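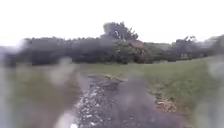 下雨以后走路

2023年7月
文/小路上的人

我搬到这个村子边上住，到现在已经三年多。中文不是我的母语，所以我写得慢，请大家耐心读。这篇想写的是我每天散步的那条路。它没有铺过，是深灰色的土和碎石子，下过雨以后左边这一半常常积着浅浅的水，水下面还是石子，天是白的，水也跟着发亮。路直直地往树那边去，树连成一排，高度差不多，只有中间一棵比别的高出一截，树冠圆圆的。我把那棵树当作我的记号。走路的时候我不看表，只看它离我还有多远。

从前住在城里的时候，我不喜欢下雨。下雨就是坐公共汽车，鞋子湿，伞忘在车上。现在我反而喜欢雨刚停的那一个小时。路上没有别人，空气里有土的味道，还有一种我不知道中文怎么说的味道，像把草揉碎了放在手心里。我查了词典，词典给我“清香”，我觉得不太够，可是先用这个词吧。

这条路在地图上没有名字。村里的人叫它Edgate路，意思大概是通到Edgate的路，那是树林后面的一个小农场。我从家门口走到农场的栅栏，数过一次步子，是4,000步，来回就是两倍。我只数过那一次，数步子很累，脑子里不能想别的事情。

关于鞋，我要多写几句，这件事我学了很久。第一年我穿普通的运动鞋，鞋面是网的，走几分钟袜子就湿了。后来我买了一双橡胶靴子，水是进不来，但是靴子底太硬，碎石子上走久了脚心疼，而且脚跟在里面上下滑。今年三月我在镇上的Jurus鞋店买了一双矮帮的皮鞋，花了286块，老板另外卖给我一盒鞋油，叫我每次走完先用湿布擦泥，等皮子自己干了再上油，不要放在暖气旁边。我有一次着急，放在暖气旁边了，鞋舌头变得很硬，到现在还没有完全软回来。

袜子我穿羊毛的。夏天也穿羊毛的，薄的那种。邻居笑我，没关系。

走积水的路也有一点方法。刚开始我总是想绕开水，走到路边的草里去，结果草比水还湿，裤腿一直湿到膝盖。现在我看清楚水浅不浅，如果能看见石子，就从石子上慢慢踩过去，脚放平，不要用脚尖。如果水是浑的，看不见底，我就走另外一边。碎石子的地方比光光的泥地好走得多，泥地看起来平，踩上去会滑。我在泥地上摔过3次，每次都是在快到家的时候，可能是因为那时候心已经在厨房里了。

这条路以前要更难走。听说几年前村里请Nedelcu公司来估过价，想把它铺成柏油的，后来钱不够，事情就放下了。冬天以前会有一辆卡车来倒一些碎石，倒完也没有压平，要靠大家的脚和车轮子慢慢压。所以路面一块高一块低，雨水就留在低的那块里。有人为这个生气，写信给村里。我没有写信。我不开车，可能没有资格说铺不铺都好，但是我心里希望它就这样。柏油路上的水流走得快，也没有石子的声音。

我很喜欢石子的声音。干的时候是脆的，一步一步很清楚；湿的时候声音低，好像在嘴里含着东西说话。冬天结了薄冰，又是另外一种，像踩在饼干上。我刚来的时候晚上睡不好，就闭着眼睛想这个声音，有时候有用，有时候没用。

雨天出门我带的东西不多：一件Javlow的旧雨衣，袖口的胶已经开始掉了；一块手帕，用来擦眼镜；口袋里放一小包饼干。伞我不带。风从田那边吹过来的时候伞没有用处，还要用两只手去抓它。手机我放在里面的口袋，用塑料袋包好，这个习惯是坏掉一个手机以后才有的。

写散步的日记也是从住在这里开始的。每次回来写一两行，写天气，路哪里有水，有没有遇见别人家的狗。昨天晚上我翻了一下，已经写到第434篇。大部分都很无聊，比如“阴天，路湿，走到农场，回来喝茶”。这样的句子我写了很多很多次，语法应该是对的了。偶尔有一篇长一点，比如去年秋天在路上看见一只刺猬，我等它过去，等了很久，它走得比我还慢，那天我写了满满一页，错字也最多。

今天的也已经写好了：路左边有水，走右边。茶喝了两杯。

下个星期天气预报说还要下雨，鞋油快用完了，我得去一次镇上。如果有读者知道皮鞋舌头变硬以后怎么让它软回来，请在下面留言告诉我。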